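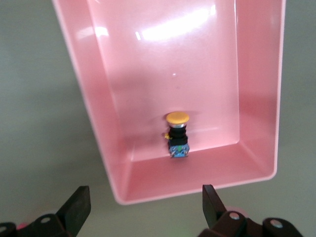 2026-09-24 Posetti工位 按钮入盘 / 出盘

接着昨天的做。任务名在Betska里改成了“button_tray_v2”,旧名字别再用,两边混着导出会把同一个任务当成两个。昨晚Csaba已经导了一次,那份作废,目录名后面我加了_old,先别删。

目标跟之前一样:左臂把急停式那种蘑菇头按钮从桌面夹起来,放进粉色盘子里,立着放,不能倒。反过来的任务也收,从盘里夹出来放到桌上。两个方向分开存。左右一律按机器人自己的左右,不按屏幕。Oda昨天标的有几段反了,侧面那台相机画面里左臂在右边,看久了真的会糊涂。我在显示器边框上贴了纸条。

盘里这一步最麻烦。按钮立在靠近前壁的地方,手指要从壁和按钮之间下去,壁又是斜的,指尖一低就蹭盘边。一蹭盘子就滑,盘子一滑后面全白做。试了几种:

- 从正上方直下:能夹到帽子,但帽子是圆的,稍微有点拱,夹偏就往外挤。
- 夹帽子下面那圈金属:稳,但是高度窗口很窄。
- 夹黑色那段:最稳。放的时候手指离盘底太近,松开时容易把按钮带倒。

目前定的是夹金属圈,夹不到再退到黑色段。夹帽子的不算失败,但是要在备注里写“cap”。Pirko那边训练的时候想按夹取位置分开采样,Poonam昨天专门来问过,所以备注不能空着。空着的她会退回来。

关于反光

盘子是亮面的,顶灯在盘底打出一大条白。腕部相机看得最清楚,黄帽子上方不远还有一个小亮点,位置跟着相机走。担心模型把亮点当成线索。Dorottya的意思是不要管,真实现场也会有,盖掉反而不好。Hsiu-ying要求至少有一批是换了灯角度的。最后折中:前半批灯不动,后半批把靠窗那盏关掉,其它条件不变。关灯以后要重新看一眼曝光,自动曝光必须是锁住的,上次就是没锁,一段里头前面亮后面暗。

白平衡也是。腕部画面里帽子是正黄,侧面相机看过去偏橙。两台各自固定就行,不去强行对齐,但是中途不许改。改了就另开一批。

干扰物

桌上散放绿方块和粉方块。粉方块是故意的,颜色跟盘子接近,只是深一些。方块每段开始前随手挪,要求:
1. 不要贴着按钮,至少留出夹爪张开的空间。
2. 朝向随便,正的歪的都要有。
3. 可以靠近盘角,不要压在盘子底下(昨天有一段盘子一个角垫高了,看回放才发现)。
4. 不放进盘里。盘里放方块是另一个任务,Csaba在写说明,还没定稿。

出盘的任务同理,盘里只有按钮。

操作顺序,给换班的人

先把右臂退到边上,停在自己那一侧,夹爪别伸到盘子上方。右臂这个任务不动,但是关节数据照录,不要为了省空间关掉它的通道,关了格式就对不上了。

左臂从上方靠近,夹爪张开,到按钮上方停一下再往下。停顿要短。Oda的习惯是停很久再瞄,录出来有一段手完全不动,模型学了以后会在半空发呆。Medve上那个版本就有这毛病,我怀疑就是这么来的,没有证据,先记着。

下去的时候眼睛看腕部画面,别看侧面。侧面看上去对齐了,其实深度差一点。看两根指尖之间的空当,按钮在空当正中再合。合到有力反馈,提起来,平移,到盘子上方。过盘边时高一点。放下,松开,先往上退再往旁边走,顺序不能反,反了必倒。

松手以后夹爪退出盘子范围才能按结束键。提前按的,结尾那几帧里手还挡着,自动检查看不见按钮,会判成失败。

失败怎么记

按钮倒了:记fail_tip,留着,不删。
掉在桌上又捡起来放好:记recover,单独一类,这个Pirko特别想要。别故意做。故意掉的动作看得出来,手会先松一下再去找,很假。
盘子被推动了但按钮放好了:算成功,备注写tray_moved。
线缆挂到:整段扔掉。左臂前臂上那圈黑线往外鼓,转腕转多了会绕。今天早上又挂了一次,扎带松了,重扎过。扎太紧也不行,腕转到头会扯。

进度

Betska里显示录了911段,通过检查的834段。没通过的大头是结束键按早,第二是备注空。真正夹失败的没那么多。也就是说大半是手续问题不是动作问题,有点气人。后面我让Betska在备注空的时候不让保存,Csaba说下午能改,先信他。

出盘方向落后很多,有效的才50多段。接下来只收出盘,入盘先停,除非换了盘子位置。盘子现在一直在右臂那一侧,位置变化太小,Poonam画了个分布图,全挤在一团。至少要有往中间挪的。挪到中间的话左臂够得更舒服,但是右臂要再往外退一点,注意。

朝向也是问题。按钮下面的接线模块是方的,有螺丝端子,四个方向看过去不一样,旁边还有一个小的黄色端子凸出来。录的人总喜欢把黄色那个朝左放,顺手。从现在起每段转一下,不用量角度,跟上一段不一样就行。

换班时的桌面,左臂夹爪张开着在按钮上方,盘子空,右夹爪在桌边:

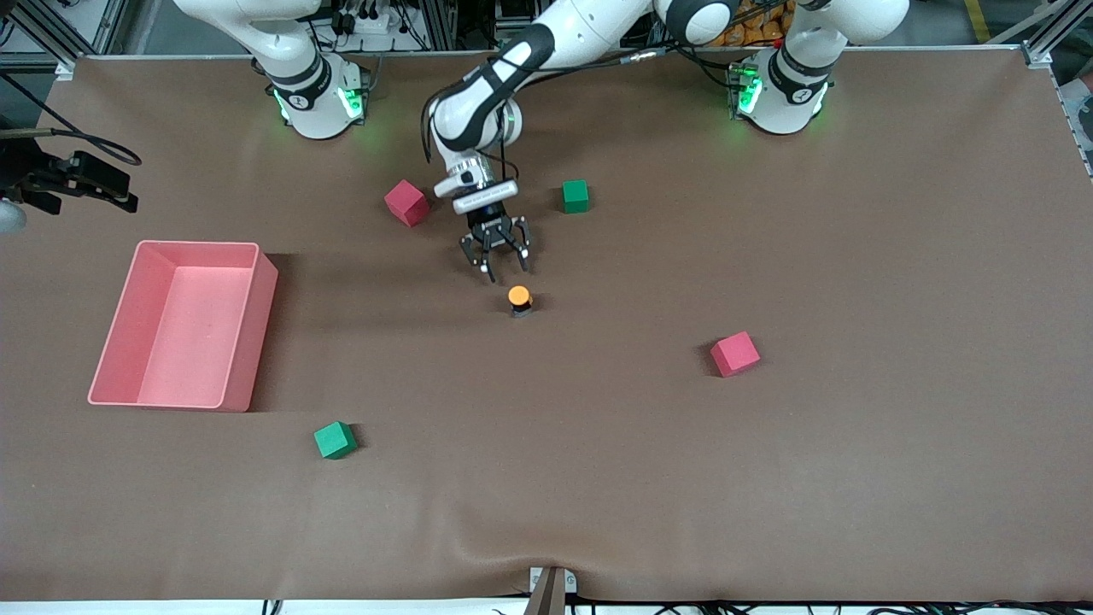
待办 / 没想清楚的

- 起始姿态要不要随即化。(随机化。打错懒得改。)现在左臂每段都从差不多同一个地方开始,Dorottya觉得该放开。我倾向先不放开,等出盘方向补齐。两个变量一起动,后面出问题查不出来是谁。

- 每段长度。入盘一般15秒以内能做完,超出的多半是在瞄。要不要设上限?设了会逼人赶,赶了就蹭盘边。先不设,导出时按时长排一下,最长的那些人工看。

- 盘底加防滑垫?Hsiu-ying提的。加了确实不滑,但是部署那边没有垫子。不加。桌面擦干净就够用了,每次换班擦一遍,别用酒精擦盘子,怕起雾,雾了反光又不一样。

- 语言指令。现在全批只有一句“把按钮放进盘子”。至少再写几种说法,“把黄色按钮放到粉色盘里”之类。出盘的也要。Oda写,写完给Poonam看一遍,不要写“那个圆的”,太含糊,标注的人各有各的理解。

- 侧面相机下缘拍到桌子外面那条白边和一堆线,裁不裁?Pirko的输入会缩小,裁了按钮能占大一点。但裁了以后旧数据也得一起裁,不然视角不一致。问Pirko的人,录的时候一律保留原图。

- 指尖。目测左夹爪指尖夹金属圈时会打滑,金属对指尖,摩擦不够。今天没换,换了就要重新标力的阈值,放到出盘补完以后再说。谁要是忍不住换了,务必写在这本里,写清楚从哪一段开始换的!上回4月换指尖没人写,查了两天。

- 备份。昨晚那次没有跑完,盘满了。_old那份占地方,等Csaba确认完就可以清。确认之前先存到Medve那台机器上,路径我写在白板左下角了。

接班先做:锁曝光,看扎带,右臂退位,任务方向选出盘,备注填夹取位置。然后录一段废的,回放看三路画面时间对不对得上,对得上在开始正式录。废的那段名字里带test,Betska会自己跳过。

Oda下午接。有问题写这页底下,别发消息,消息我找不回来。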